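Tea cloths going stiff after washing – what am I doing wrong?

plurk_kettle
Moved to Plurkbridge in the spring and all my cotton cloths have gone like cardboard. Same machine, same powder, 40 degrees. Is it the water?

oldmangle
Almost certainly. Plurkbridge is very hard, 225 on the last water report I saw. Use the full hard water dose and leave out the softener.

Tannery Row
Disagree about the dose. Most people use too much powder as it is, and what's left in the cloth dries stiff. Use less and add a second rinse.

oldmangle
In soft water, yes. Not at 225.

hemstitch541
I use a cream cloth to cover a round steel tray and had the same trouble. Soaking in white vinegar and water for 15 minutes, then a plain rinse, sorted it for me. 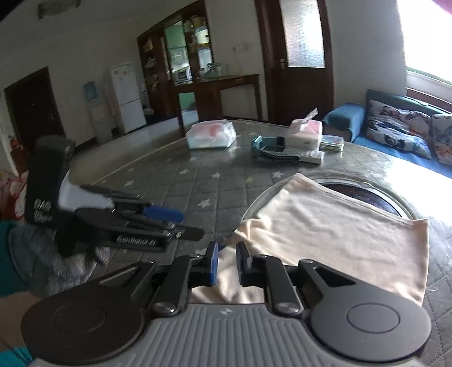 plurk_kettle, 11/14/25
Update: tried the vinegar on two cloths and the bigger dose on the rest. The vinegar ones are softer – still not like new. The others are a bit better.

Tannery Row
Did you do the second rinse?

plurk_kettle
No, will try it on the next load.

oldmangle
Rinse the vinegar out well if you do it often, it's not kind to the rubber seals.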